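Fondberg Household Tidying Set: equipment planning notes

README, revised Tuesday, November 6, 2018

Purpose

Supports the purchase request for hand-held gripper units used to record bedroom tidying tasks. Read with the cost sheet in the budget folder. Amounts are in dollars before tax.

Scope

Recording takes place in occupied homes in Orkthorpe and Fanberg. Tasks are litter to bin, clothing to bag and bedding straightened. Kitchens are excluded until the January review.

Planned purchases

Gripper pair, left and right: 3,800 per pair
Spare finger pads, one set per pair: 400
Pairs requested: 7
Pad replacement interval: 30 recording days

Batteries, cases and storage drives are costed separately under the Innes line. Freight is quoted on the full order – split deliveries will need a new quote.

Budget notes

Pads are treated as consumables and labour is not included. Film wrappers and thin plastic are the hardest items to grip, so pad wear is logged against the litter task first. Units are catalogued by pair, and a pair with one failed unit is withdrawn until both can be checked.

Sample view, litter to bin 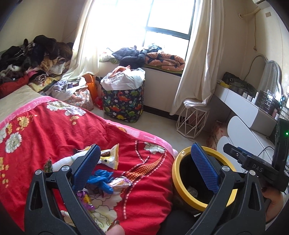
Figure 1. Gripper with blue pads over a bed and yellow-rimmed bin; second unit, marked DAS, at right. Wrappers and a crumpled blue glove on the red blanket.

Known gaps

No cost has been entered for repairs outside warranty. Storage estimates assume colour video at full resolution.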